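In Praise of the Small Room

I have been to a lot of conferences on sexual health and rights, and I can tell you very little about the plenaries. What I remember are the side sessions. The ones held after the main program, in borrowed rooms with bad chairs, where a researcher who has spent years on one question gets to lay it out for people who will argue back.

In March I sat in on one of these, a half-day session on sex education for adults over sixty, and I came home so fired up that I have been boring my friends about it ever since. So now it's your turn.

The main event had 900 people registered. Our session had 16, counting the two who had come for the coffee and stayed. It was run by Manju Dhillon, a community health educator who has been teaching classes in senior centers, church basements and one bowling alley (she swears by the bowling alley). She started without slides. She asked us to write down the last time anybody had talked to us about sex as if we would still be having it at seventy-five. Most of the cards came back blank.

That was the whole argument, really, and it took her under five minutes to make it.

We have built a pretty decent conversation about young people and sex. It's uneven, it gets attacked at school board meetings, and it skips far too much about pleasure, but it exists. There are lesson plans and trained teachers. There are parents who care enough to yell. Now try to find the same thing for a widower of sixty-eight who has just met someone at a dance and hasn't bought a condom since the Carter administration. He has a doctor who asks about his blood pressure and his knees. He has adult children who would rather eat the carpet than discuss it. If he lives in a care home, he may have a door that doesn't lock.

The door came up again and again that afternoon. I had thought of sexual rights in later life as a matter of information, and a good part of it is. But Yuxi Yu, who interviews care home residents for her research, spent most of her time on furniture and floor plans. Single beds. Shared rooms. Staff who knock and walk in on the same beat. One couple she met had been married for decades and were placed on different floors because their care needs didn't match. They got to hold hands at lunch. Nothing in the rules forbade them anything more; the building had simply been set up by people who never pictured it.

I find this thrilling, and I know that's a strange word for it. But a locked door is a thing you can ask for! You can put it in a residents' handbook. A manager can say yes to it before the end of the day. So much of the work in this field means waiting for a court or a legislature, and here is a whole area of human dignity where a good part of the first step comes from the hardware store.
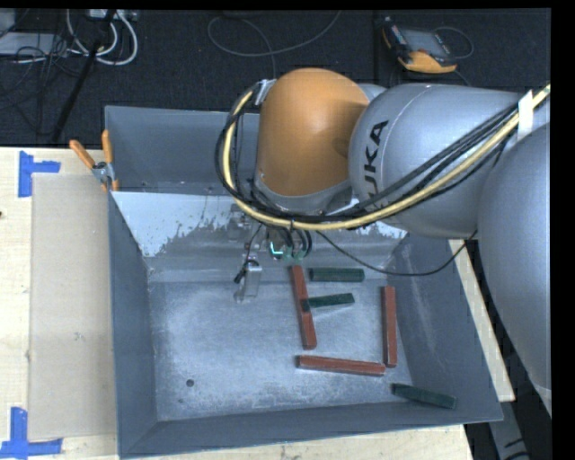 A KUKA robot arm over a bin of red and green blocks.

There was pushback, and it was good pushback. A nurse in the second row said that it's easy to talk about privacy until you are the one on the night shift with a resident who has dementia and a new companion, and a daughter on the phone demanding to know what you are going to do about it. She was right to bring it up. Consent when memory comes and goes is hard, and I don't trust anyone who makes it sound simple. What I liked was that the room stayed with her. We spent the better part of an hour on it. Does she seek him out? Is she at ease when he sits down? Does she seem upset afterward? Who has been watching closely enough to know? By the end we had no policy, but the nurse had filled a page with notes, and so had I.

I don't believe that hour could have happened in the big hall. Try telling 900 people that you once walked in on two residents and handled it badly. In the small room, more than one person did tell us something like that, and the talk got better each time.

Some friends who work in HIV prevention tell me that this is a side issue, that money is short and the young carry most of the risk. I understand the worry about money. I just don't accept that older people are a luxury item. They get infections too, and they often get diagnosed late, partly because no one thinks to test them. And even if that weren't so, I would want the classes anyway. Touch and company and desire are a big part of a life worth having, and I have never heard a convincing case for shutting them off at retirement.

Manju's own classes are cheap to run. She brings a box of supplies, a stack of large-print handouts and a question bag, so that people can drop in a slip of paper without saying a word. She says the questions are mostly about dryness, erections, heart medicine and how to tell the kids. The one that got me was from a woman who wanted to know if it was all right to start again after a very long time. Manju read it out, said yes – and the class clapped.

If you plan conferences, please keep the small rooms. Give them a decent time slot, too; ours began at 5 p.m., when half the people who would have loved it were hunting for dinner. And if you work in a senior center, a clinic or a care home, ask the people there what they would like to talk about, then leave a bag by the door for the answers. I've asked the center near my house if we can try it in the fall, and the director has already told me which room we can have. It has terrible chairs.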